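Brodstead Works, open afternoon

The Olley plant at Brodstead opens its doors one Tuesday in January. Entry is by the east gate and the tour takes in the pump hall, the filter beds and the control room.

The pump hall holds three vertical units, two duty and one standby. Each is rated at 342 liters per second against a head of 29 meters. The older motors were rewound last year -- the standby still has its original bearings. Noise at the rail was moderate, and ear protection was handed out at the door.

There are 11 sand beds. Backwash is triggered by head loss, with a timer as fallback, and the spent water goes to a settling lagoon on the Sterkcombe side. 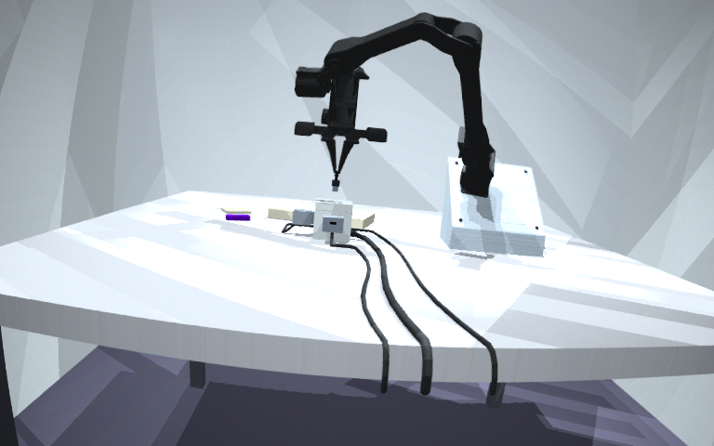
Wan wrote in afterward to say that the lagoon no longer drains to Sterkcombe; the outfall was moved upstream when the new main, 1034 meters of it, went in. The site plan by the gate still shows the old route.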